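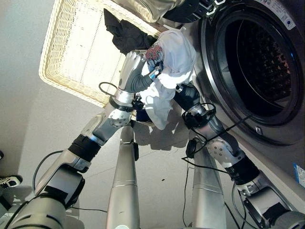

A white garment held between two grippers, near a front-loading washing machine.

SARNVILLE: I'm Nicanor Ledesma, and I run safety for the Ritside school district, so I'm the guy parents call when a door gets left propped open. This June I finally get to share some good news. Starting when summer session opens, all 14 of our schools will be on one alert system, called Kedis, and every family can sign up for it free of charge.

If you were here during last fall's lockdown at Ghauri Middle School, you know why I'm so keen on this. A man ran from a traffic stop and headed toward the ball fields. Sarnville police had him in custody 24 minutes later, and no one was hurt, thank goodness. But a lot of parents heard about it from a neighbor or a group chat first, and our own text went out after it was over. I got an earful at the next board meeting (fair enough, I have two kids in the district myself).

So we changed how it works. Any staff member can now start a lockdown from a phone or a wall button, and the same alert goes to dispatch, the front office and families. In our spring drill we reached 3,005 phones in 30 seconds!

My friend Shahzad Talpur, the principal at Ghauri, was my toughest critic through all this. "I wanted one message, in plain words, that tells a mom where to go and where not to go," he told me. "The old ones read like a parking ticket."

We wrote new ones. They come in English, Spanish and Urdu, and they name the pickup spot right up top.

To sign up, stop by any school office with a photo ID, or use the form that went home with report cards. If your number has changed, please tell us, even if you think you already did.

I'll be at the Ghauri library at 6 p.m. on the night of the June open house to take questions. Come find me, I'm happy to stay late.

Media contact: Nicanor Ledesma, Office of School Safety, Ritside school district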